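Quick update on the Skirkport draughtproofing and heat pump rebate round, as promised before the August meeting. We've now posted 3,959 letters to eligible households and had 1,448 forms back, a far better response than I'd dared hope for! The renters' form is still the sticking point – landlords have to sign page two and plenty of them don't bother.

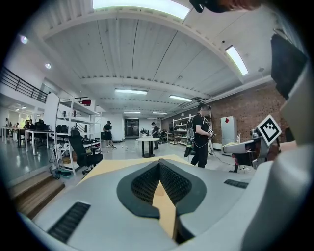
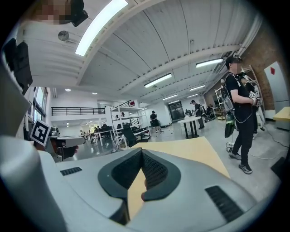 One of the renters in Jinemel wrote that she'd been to her agent three times for a signature and would happily pay for the door seals herself if it got things moving. I'd like to let tenants claim seals and curtains without the landlord's okay, if you're comfortable with that.

Prendura has finished 690 home visits and is booking the rest (the hilly end of Joo is slow going). Spending is on budget. I still need your answer on the $100 co-payment for pensioners – I'd scrap it.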